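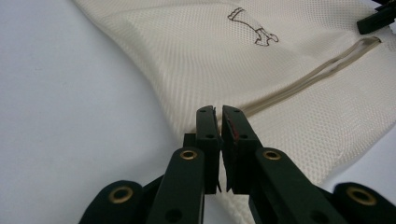

Why does a gripper controller need to know how old its camera frame is? Because the controller compares what the camera saw with where the fingers were, and if those two things come from different moments, the error it computes is wrong by however far the fingers moved in between.

I spent most of this week on that error in Prendiser, the small control stack I keep for grasping cloth. The symptom was a lateral miss on fast approaches. Slow approaches were fine. I first blamed the zipper detector, and wasted two evenings on relabeling before plotting the miss against approach speed. It was a straight line through the origin, so a timing fault.

The camera driver stamps a frame when it reaches the host. The encoder reader stamps at the time of sampling. Both used the same clock, so the log looked consistent, and the sync node paired them by nearest timestamp without complaint. The real exposure was earlier by the readout and transfer time, plus one buffer I had forgotten about.

The fix has 5 lines that matter. The driver now subtracts a measured offset before publishing, and the buffer depth is set to one. To get the offset I logged 600 frames of a blinking LED driven from the encoder board and took the median difference. I kept the raw arrival stamp as a second field, which costs nothing and would have saved me the two evenings.

Interpolation was the other half. The encoder stream is faster than the camera, and nearest-sample pairing leaves a sawtooth in the error signal. I replaced it with linear interpolation between the two bracketing samples. If either is missing, the pair is dropped and a counter goes up.

I replayed the old logs through Brunton, my test harness, with both changes on. Of 1,458 candidate pairs, 1,059 came from approaches fast enough to show the fault, and the speed-dependent slope in those is gone. A constant bias remains. It has the same sign at every speed, so I suspect the extrinsic calibration.

Mesh still gives the edge detector trouble. Where the netting is doubled it finds a second contour beside the true one and sometimes picks it. A larger blur kernel removes the false contour and softens the zipper line too, so I have left that setting alone for now.

Config changes are in the April branch, which I should have renamed long ago.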